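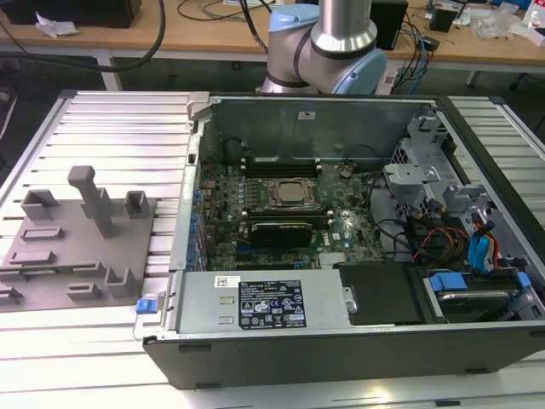
*Open desktop tower on its side, motherboard exposed.*

# Urden Exhibit Label Corpus

Text of wall labels, case labels and room panels from temporary exhibitions of craft and decorative art held at the Urden galleries. Compiled and maintained by Lev Ostapchuk.

Last full rebuild: 11/30/18

## Contents

| File | What it holds |
|---|---|
| `labels.csv` | one row per label, final wording as hung |
| `panels.csv` | room and section panels, same columns |
| `shows.csv` | one row per exhibition, joined on `show_id` |
| `drafts/` | earlier wordings, plain text, where they survive |
| `NOTES.md` | transcription decisions, in the order they were made |

All files are UTF-8 with Unix line endings. Fields that contain commas are quoted. Empty fields are left empty; there is no `NA`.

## Columns in labels.csv

- `label_id` - show code plus a running number. Numbers are never reused, so there are gaps.
- `show_id` - key into `shows.csv`.
- `kind` - `object`, `group` or `extended`.
- `maker` - as printed. "Unknown maker" and "Maker not recorded" are kept apart because the galleries used them differently.
- `medium` - as printed, not mapped to any thesaurus.
- `body` - running text, with paragraph breaks as `\n`.
- `source` - `print`, `file` or `typed`. See below.

## Where the text comes from

`file` rows were taken from the design files sent to the label printer. `print` rows were scanned from the labels themselves, run through OCR and corrected by hand. `typed` rows were copied from binders in the Henao study room, where scanning was not allowed.

Object labels at Urden were limited to 60 words and extended labels to 100. The limits were applied loosely in the early shows, and long labels from that period are not errors. Credit lines did not count toward the limit and are not included in `body`.

## Shows that need care

**Lumine** (glass and lamp work). The labels were rewritten after opening. `labels.csv` has the second wording, and the first is in `drafts/lumine/`. Three case labels have no surviving first wording.

**Geleck** (miniature rooms and model furniture). The show traveled, and the host venue changed the spelling of several makers' names. Urden spellings are used throughout. Scale is given in the label text as "one inch to the foot" or "1:12" depending on the writer, and has been left alone.

## Transcription rules

1. Spelling and punctuation follow the label, including mistakes.
2. Italics are marked with single underscores. Bold is dropped.
3. Line breaks made only to fit the label are removed.
4. Text in a second language goes in its own row with the suffix `-b`.
5. Illegible words are written `[?]`, one mark per word.

Rule 3 was applied by script and then checked by eye for the `print` rows only. A few joined words probably remain in the `file` rows, mostly in lists of materials.

## Known problems

- Hyphens at line ends in the Lumine panels were sometimes kept when they should have been dropped.
- `shows.csv` gives opening and closing dates from the printed announcements. Two shows were extended and the new closing dates are missing.
- The binder for the January textile show is incomplete. Label numbers jump where pages are absent.

## Use

Label text is shared for study and teaching with the agreement of the galleries. Quotations from artists and makers inside labels may have separate rights holders; these rows are not flagged yet. No object images are included and none are planned.

Cite as: Ostapchuk, L., *Urden Exhibit Label Corpus*, with the rebuild date.

Corrections should quote the `label_id` and say whether the reading was checked against a physical label.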